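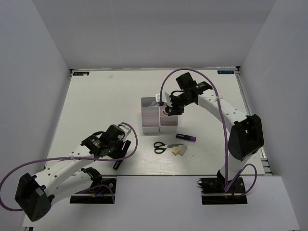

The sorting station in July, with the divided organizer between the two arms and the scissors and marker in front.

Dear friends at Ingvarsson,

Thank you again for your patience with us this spring. The station at Skokent now runs 5 hours a day, and July brought 506 completed trays, up from 178 in June – a jump that cheered everyone up, me included!

The packing team has kept all its people. Bảo Thân, who used to fill trays by hand all morning, now sets out the parts, checks finished trays and decides what the arms should try next. She tells me her wrists are happier, though she does miss chatting across the old bench, so we are moving her desk closer to the others.

Small parts still slow us down. We have roughly 2000 left in the grant for new fingertips.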